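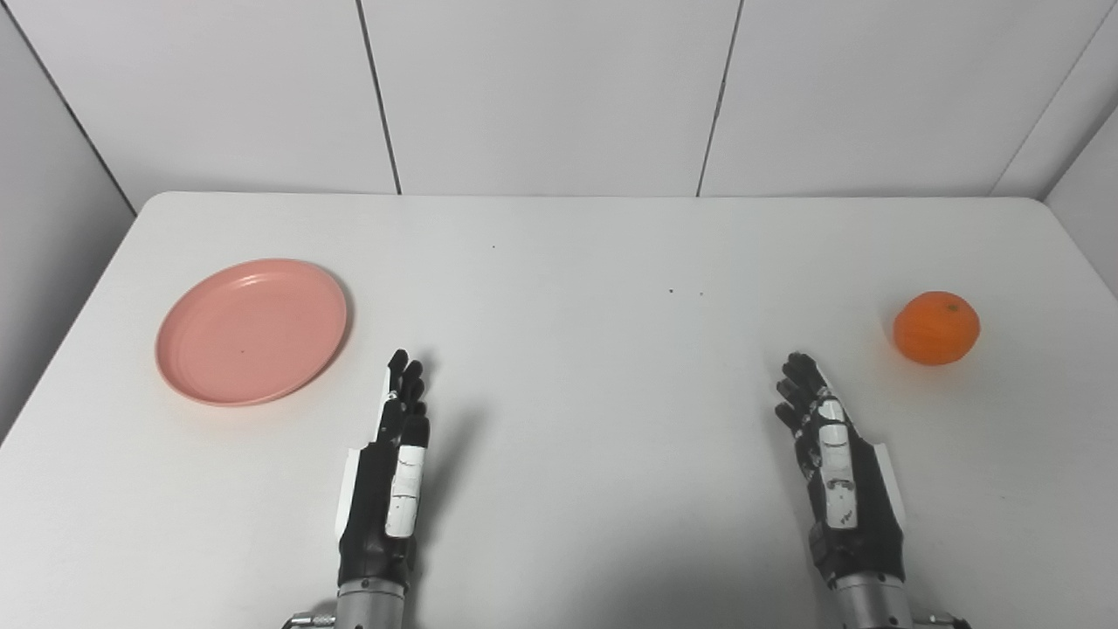 Arlindo Peixoto would not call it a cruise, and he corrected me on the word twice before we had sat down. Sixteen miles of river, one lock that sticks, and a hire boat called Frota with a top speed he puts at "a brisk walk, if the walker has a bad knee." The company, Dremum, sells it as a week of discovery.

"I discovered the pump-out at Simside was closed," he said. "It was on the map they gave us. It had a little blue symbol."

I had gone to see him because Dremum plans to add 21 boats to the river by July, and because its brochure quotes him as a happy customer. Did he say those things?

"I said the mooring at Darkum was quiet. It was quiet. There were no other boats there, and once you've tried to tie up on that bank you'll see why. They printed the quiet part."

The fee for the week was $2000, fuel extra. The fuel came to more than he expected, though he has lost the receipt and won't guess. I asked what the training had been like. He got a walk around the deck and a talk about the stove.

"Then the fellow stepped off and waved. I had never worked a lock. My wife read the instructions out loud while I held the rope."

Wellington Fagundes takes a kinder view of the company. He has kept his own boat above Darkum for years, and he told me the hire crews are mostly fine if you go slow and shout early. But he doesn't believe the new boats will fit. The public moorings come to 760 feet, by the company's own leaflet, and he says part of that is mud in a dry summer.

"They count the mud," Fagundes said. "Ask them if they count the mud."

I did ask. Dremum's answer, dated 5/25/21, said that moorings are "subject to seasonal conditions" and invited me to book early.

Peixoto read it through and handed it back. Would he go again?

"On somebody else's boat. In the fall, maybe, and only as far as the lock."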